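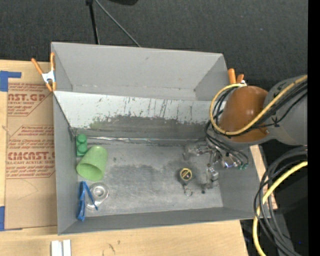

Can a machine tidy up a box of mixed odds and ends yet? Slowly, and with someone nearby, it can get through a good part of the job, and I had a great time finding out how much.

I've been trying the Sestar picking kit since April, mostly on the chore I hate most, which is clearing small stuff out of a bin and putting it where it belongs. The planning software is Clotby, which comes with it. I ran 947 picks with the settings it shipped with, then changed the approach speed and kept going until I hit 3052.

Cups are a joy! A plastic cup lying on its side gets a finger over the rim and up it goes, even when it's shoved in next to a toy brick. Bricks are nearly as good, except in the corners, where the fingers need room the walls won't give them (a bin with sloping sides helps a little).

Flat things are harder. A key ring lying on the bottom of the bin is my least favorite object in the world right now — the fob is easy enough to grab, the thin metal ring is hopeless. Clear plastic is the other sore spot, and anything that lies across something else tends to bring its neighbor along for the ride.

Setup took me 2 evenings. Plan your cable routing before you bolt anything down, and leave more slack at the wrist than the manual suggests. Clamp the bin too. I lost a whole batch of picks before I did that.

I also tried the Lumenta gripper, some 700 picks' worth. It's gentler on cups and worse at everything else, so I went back.

Would I let it empty the toy box while I cook dinner? Give it a newer release of Clotby and a better way with shiny things, and I'd love to try. For sorting small parts at a bench with a person close by, I'd buy it again tomorrow.

September 2020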